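Relatório intermédio à Fundação Fultance
Projeto Moldes da Bamby: inventário, digitalização e exposição
Período: desde o último relatório até ao fim de abril

Bom dia a todos,

Prometi que desta vez o relatório chegava antes do lanche de sexta e aqui está ele, com as contas em anexo e tudo (os recibos digitalizados vão direitos, juro, comprei um vidro novo para o scanner). Vou pela mesma ordem do plano de trabalho para ser mais fácil comparar.

Inventário

Estão inventariados 335 envelopes de moldes da antiga confeção Bamby. Cada envelope traz, em princípio, as peças em papel kraft, a ficha de corte e uma amostra de tecido agrafada. Digo em princípio, porque a partir de certa altura a fábrica deixou de agrafar amostras e passou a escrever só o código do fornecedor, o que nos dá um trabalhão. Consegui decifrar boa parte dos códigos com um livro de encomendas que apareceu dentro de uma caixa de botões. Uma alegria! Passei uma manhã inteira a cruzar aquilo com as fichas e já sei que os bibes às riscas e os calções de veraneio saíam do mesmo rolo.

Ficaram por abrir as caixas do armazém de baixo. Têm humidade e quero que sequem devagar antes de lhes mexer. Pus mata-borrão entre as camadas e mudo-o duas vezes por semana. O papel kraft aguenta bem, o vegetal nem por isso, e as anotações a lápis de cor são as que mais me preocupam.

Digitalização

Dos envelopes inventariados, 291 estão digitalizados em tamanho real, com escala e régua de cor. O programa de catalogação, o Stullilham, portou-se bem depois da atualização, embora continue a trocar-me os acentos quando exporto as fichas (a "gola à bebé" aparece-me como "gola ? beb?", e tenho uma folha só com estas pérolas). Já escrevi para a assistência e responderam que vão ver. Entretanto corrijo à mão no fim de cada lote.

Os moldes maiores, os dos sobretudos e das capas, não cabem no scanner e têm de ser feitos em duas ou três partes. Experimentei coser as partes no computador e fica bem desde que o papel esteja mesmo liso. Para alisar uso vidro e pesos, nada de ferro. Ainda pensei em contratar este serviço fora, mas o orçamento que pedi era um disparate para a nossa escala e deixei cair a ideia.

Recolha de memórias

Tem corrido melhor do que eu esperava. As antigas costureiras aparecem na tarde aberta de sábado, trazem fotografias, discutem entre elas a ordem de montagem das mangas e saem de lá às tantas. Gravo o som com autorização escrita (o modelo é o que a Fundação aprovou) e transcrevo durante a semana. Há um vocabulário de oficina maravilhoso que não vem em dicionário nenhum: "dar barriga" a uma gola, "matar o canto", "linha de passeio" para o alinhavo provisório. Estou a fazer um glossário e gostava muito de o incluir no caderno final, mesmo que isso obrigue a mais meia dúzia de páginas. Digam-me se vos parece bem.

Em contrapartida, do lado do corte e da expedição tenho pouquíssimo. Deixei um aviso na farmácia e outro na junta, e vou insistir.

Exposição

A sala está pedida e a planta está fechada, com uma única alteração: a mesa de corte passa para junto da janela, para os visitantes poderem contorná-la dos dois lados. As vitrinas baixas ficam para as fichas e os moldes vão pendurados em varões, com molas forradas a feltro.

Falta decidir a cor das paredes. Eu comecei por defender um cinzento muito claro, mas o kraft em cima de cinzento fica com ar de embrulho esquecido. Estou agora bastante inclinada para o verde-escuro na parede grande, que faz saltar o castanho do papel e ainda lembra os armários da fábrica. As outras ficam brancas, que a sala não tem assim tanta luz.
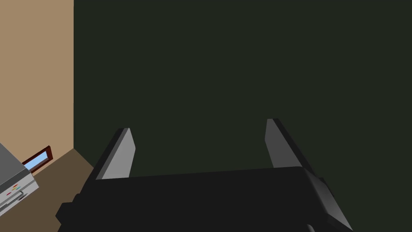 Verde-escuro numa parede grande. Imagem de computador.

A tinta mate custa um pouco mais do que a acetinada, mas não faz reflexos com os focos e perdoa os remendos do estuque. Pedi preço para as duas. O pintor precisa de três dias e de um quarto para secar, portanto a montagem não mexe no calendário, desde que a resposta sobre a cor chegue a tempo de encomendar.

Os textos de parede estão escritos e foram revistos uma vez. A gráfica Đinh fez-nos uma prova em tecido que ficou bonita, só que encolheu ligeiramente na largura e as margens ficaram tortas. Pedi segunda prova. Se não resultar, voltamos ao cartão, que é mais barato e não tem surpresas.

Contas

Gastámos até agora quase 976 euros da rubrica de materiais, com o grosso em caixas sem ácido e papel de seda. Houve uma despesa fora do previsto, 353 euros para o desumidificador do armazém, que paguei com a folga da rubrica de deslocações, tal como ficou combinado ao telefone. Agradecia que me confirmassem essa transferência por escrito para eu a juntar ao processo. Honorários e transcrições estão dentro do calendário.

O que correu menos bem

Atrasei-me nas fichas em inglês. Estava a contar fazê-las à noite e não dei conta. Proponho entregar primeiro as fichas das peças que vão estar expostas e deixar as restantes para depois da inauguração. Também perdi uma semana com a internet da sala, que caía sempre que ligávamos o scanner. Era a extensão elétrica, já foi trocada.

Próximos passos

Abrir as caixas do armazém de baixo, assim que o papel estiver em condições.
Acabar os envelopes que faltam digitalizar.
Receber a segunda prova da Đinh e decidir o suporte dos textos.
Fechar a cor com a Fundação e marcar o pintor.
Enviar a primeira versão do glossário.

Da vossa parte preciso, então, de três respostas: a transferência entre rubricas, as páginas a mais no caderno e a cor da parede. Se quiserem passar pela sala antes da pintura, de manhã estou sempre lá, a partir das nove e meia. Levem um casaco, que aquilo é fresco até em dias de sol.

Um abraço e obrigada pela paciência com os meus anexos,
A coordenação do projeto Moldes da Bamby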